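Stinotmont season two finally has a trailer, and I've watched it far too many times

I got up on Sunday meaning to do the washing and ended up in front of the new Stinotmont trailer instead. It runs for 56 seconds and I reckon I've seen every one of them almost 40 times by now (the washing is still in the basket).

Nuvisik put it out first thing with no warning at all, and the big news for fans is that the Skivosex are back! If you remember, the whole lot of them went through the gate at the end of the first series and we were left wondering. Now there's a shot of their banner over the city, and a voice I'm fairly sure is the old captain's saying "you kept our places". I shouted at my laptop.

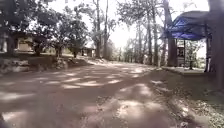 What we know about the new series

Ten episodes, starting in October, with the first two landing together. Nuvisik says the story picks up 30 years after the gate closed, so expect some grey hair and a few grown-up children with grudges. The comics fans among you will have spotted the number 292 painted on the prison door. Issue 292 is the one where the team splits down the middle, and if they're doing that story on telly I'm going to need more tissues.

The powers look a bit different too. The Skivosex used to share one pool of strength between them, and the trailer has two of them fighting each other at full tilt, so either the rules have changed or somebody is cheating. My money's on cheating.

House Konstantinidis gets about three seconds, all of it staring. I was hoping for more, as they were the best villains of the first run by miles, but perhaps they're being saved for the second trailer. Nuvisik hasn't said when that's coming.

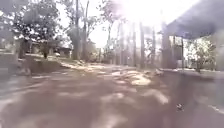 Fallen leaves, sand or some such on the paving, with trees further back.

I'll be doing a proper rewatch of series one before it starts, two episodes a week, and posting my notes here as I go.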